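Kilska opens spare parts store for small furniture at Rulau

For immediate release, May

Kilska, the maker of small wooden storage furniture, has opened a spare parts store at its Rulau site. The store supplies handles, runners, drawer bases, back panels and fixings for all current Kilska cabinets and for most ranges withdrawn from sale. Orders are accepted from private customers, repairers and shops.

Until now, replacement parts were drawn from the production line and sent out when the line could spare them. Delivery times varied widely and small orders were often held back until a full batch could be packed. Under the new arrangement, parts are kept in separate stock and are not used for new furniture.

The store holds 200 part numbers at opening. Each part is listed by cabinet range, drawer width and fixing type. Where a part has been changed during the life of a range, both versions are listed, with a note stating which can be fitted in place of the other. Parts that need a new hole to be drilled are marked as such in the list.

Orders placed before 2 p.m. leave Rulau on the same working day. Carriage is charged by weight. There is no minimum order, and single screws may be bought. Unused parts can be returned within 14 days, provided the bag has not been opened.

"Drawers are the part of a cabinet that people wear out first, and the handle and the runner account for most of the letters we receive," said Helju Lepik, head of spare parts at Kilska. "We have set stock levels by what customers have asked for over the past few years. Slow-moving parts are still kept, in smaller numbers." 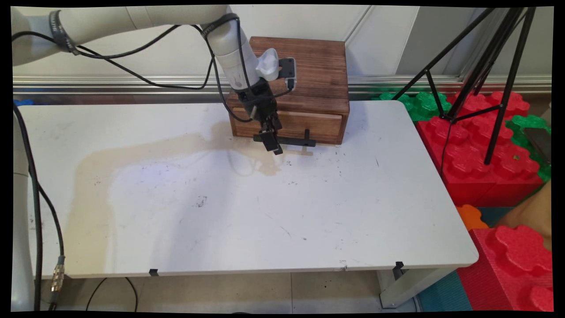 A handle that works loose is usually thrown away with the cabinet still sound behind it, according to Triin Kuusk, who would like to see the fixing size printed on the back of every drawer front. Kuusk added that repairers lose more time finding the right thread than fitting the part.

Kilska has accepted part of this request. From the next production run, the thread size and part number of the handle will be stamped inside the drawer front on all new cabinets. The mark will not be added to furniture already in shops. Owners of older cabinets can find the same details in the parts list by using the range name and the inside width of the drawer.

Runners are supplied in pairs only. Left and right runners from different batches may differ slightly in depth, and mixing them can cause the drawer to bind at the back. Drawer bases are supplied cut to size and unfinished. Back panels are supplied with pins.

Parts for the Clilirora range, which was withdrawn from sale, will be made to order in batches of 100. Customers may reserve parts from a batch without payment and will be told when it is due. The first batch covers the lower drawer base and the short runner.

Ozoliņš, which already sells Kilska cabinets, will keep the 4 most requested repair kits at its trade counter. Each kit contains fixings, one pair of runners and a printed fitting sheet. Handles are sold separately.

The parts list and fitting sheets are available free of charge from the Kilska spare parts desk at Rulau. Printed copies can be sent by post on request.

Press contact: Helju Lepik, spare parts desk, Kilska, Rulau

Ends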